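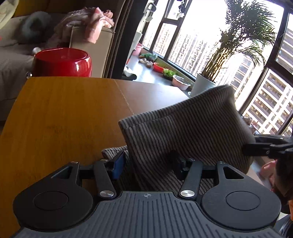 Why do people fold the same cloth in different ways? In our material the size and thickness of the cloth decided most of it, and the habits of the household decided the rest.

4.2 Folding on the table

The households in the Clendevum study did most of their folding on a table. Beds were used for sheets and duvet covers, and a few people folded small items against the chest while standing, but thick cloths such as bath mats, heavy towels and throws nearly always went to a flat surface. The coding followed the Plinness scheme, in which a fold begins when the cloth is first taken hold of and ends when it is let go for the last time. Under this rule the full set contains 1679 folds, of which 261 were of thick cloths. The rest of this section deals with those 261.

Figure 3. A thick striped cloth at a wooden table, one part raised and a lower layer lying on the tabletop. The stitched hem runs along the upper edge.

Thick cloths differ from thin ones in what they do at the fold line. A thin dishcloth creases where it is pressed and stays there. A thick cloth makes a rounded bend, and the upper layer tends to slide back or stand up a little. People dealt with this in two ways. Some pressed along the bend with the flat of the hand before making the next fold. Others made all the folds first and pressed once at the end. The second way was quicker, but the edges were less even, and the cloth was more often opened and started again.

Hems were used as a guide in both cases. When asked how they knew that a fold was straight, most people said that they looked at the hem and did not think about the corners. This fits earlier remarks in the Skitlow interviews, where the hem was described as "the line you fold to." On a ribbed or striped cloth the pattern gives a second guide. In Figure 3 the stripes bend and curve on the drooping front, and a person checking for straightness would have more use for the hem at that point than for the stripes. Once a cloth is laid flat, the stripes become useful again, and several people said they found a striped towel easier to fold than a plain one for this reason.

The number of layers also mattered. Folding in half twice was the most common pattern for thick cloths. Folding in 3 was preferred where the shelf was narrow, and it was the pattern that people most often said they had learned from a parent. It asks for a judgment about where the first fold should fall, and this was the usual point of hesitation. In 14 of the folds the person laid the cloth out, made a first fold, opened it and moved the line. All of these were folds in 3.

Table size had less effect than we expected. On a small table people let part of the cloth hang over the side and drew it up as they went. This worked well with towels. With heavier throws the hanging part pulled the rest along with it, and people held the cloth down with a forearm or leaned against the table edge.

We did not score neatness. The Zieliński scale was considered, but it was made for shop displays and gives low marks to rounded bends, so nearly every thick cloth would have ended up at the bottom of it. What counted for the households was whether the pile stood up on the shelf - and, for some, whether the hems all faced the same way. Section 4.3 takes up the piles themselves and how they were carried from the table to the cupboard.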